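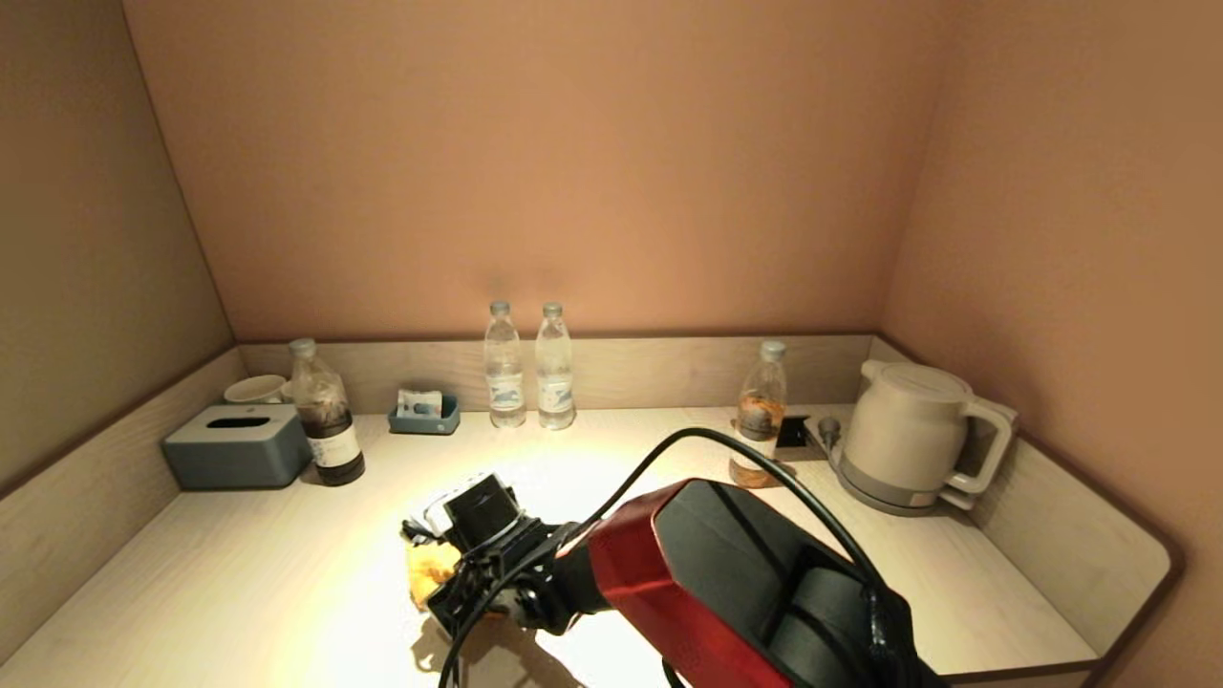 Notebook, open day entry
Fri 4 May

Print this page | E-mail this page

I write this in the evening, when everything is packed, because on Monday I will already forget half of it. The open day was from ten until four. Our part was the counter demonstration, the wiping task with the yellow piece, in the kitchen corner. The other groups had the hall.

Setup. We started the arm at 8:40 and it homed without complaint. The Firkon controller asked again for the old calibration file. I gave it the new one by hand. This must be fixed in the start script, I have written it already two times in this notebook. The table height was entered 4 mm too high after the move from the second floor, so the first wipes went in the air. I corrected the value and did the touch test at five points on the counter. After this the contact was good everywhere except near the back ledge, where I don't trust it and where we don't go anyway.

We decided to leave the things on the counter: the kettle, the bottles, the tissue box, the mug, the tray with the packets. In the Neltavora demonstration last spring the surface was completely bare, and the visitors asked why it is difficult. With the normal things in place they understand faster. The price is that the planner has less room. I put a keep-out zone around the kettle, with a big margin, and a smaller one around each bottle. The kettle zone was too big at first and the arm refused to move to the right half at all. I made it smaller by one third, then it was fine.

Light. The lamp makes a very bright spot in the middle of the counter, and the edges are darker. For people it looks nice. For the segmentation it is not nice. In the bright spot the wood becomes almost white, and the shadow of the gripper is very dark on it. Two times in the rehearsal the software took the shadow for a stain and wanted to clean it. I reduced the exposure and it stopped, but then the left side became too dark for the model. I stayed with a value in between. For the next time we should try a softer lamp, or a sheet of paper in front of this one.

Grip. The yellow piece folds itself in the fingers after several strokes, and then only one edge touches the wood. With closing force 21 it slides out slowly. With more force it crumples more. I used 21 and told the operator to re-grip after every second visitor group. It is not elegant but it worked for the whole day.

Numbers from the log, so that I don't search for them later:
- strokes commanded: 1,000 (we stopped the counter there on purpose)
- success by our own rule: 94 percent
- emergency stops: two, both pressed by us and both not necessary

The rule for success is the Bovirau one, meaning full contact along the stroke and no touch of another object. I am not sure that it is a fair rule for a demonstration. A stroke with half contact looks perfectly good to a visitor, and a stroke with full contact and a small shake at the end looks bad to him.

Visitors. Most came in groups with children. The questions, as I remember them: does it know what is in the bottles (no), can it make tea (not with us), how much does it cost (I said I don't know the exact price, this is true), what happens if you put your hand there. For the last question we need a better answer than "please don't". One man from Sarkar stayed for a long time and asked about the cable. He thinks the loop over the arm is too high and will catch on something one day. I looked at it again after he left and I agree with him. A clip near the wrist joint would take away half of the slack. I ordered nothing yet.

One older lady wanted to know why it is so slow. I explained the speed limit for public days. She said that she would have finished the counter and the dishes also. The children liked this very much.

Problem at 14:15: the camera picture froze for three seconds, the arm waited correctly, then continued. Nothing in the error log. I saved the recording of the network traffic in the shared folder, in the subfolder for May. If somebody has time, please look at the minute before the freeze.

To do:
- calibration file in the start script (third time)
- cable clip, and check that the wrist can still turn fully
- try the softer lamp
- ask Neltavora which cloth they used
- return the extension cord to the hall, it has their label

Print this page | E-mail this page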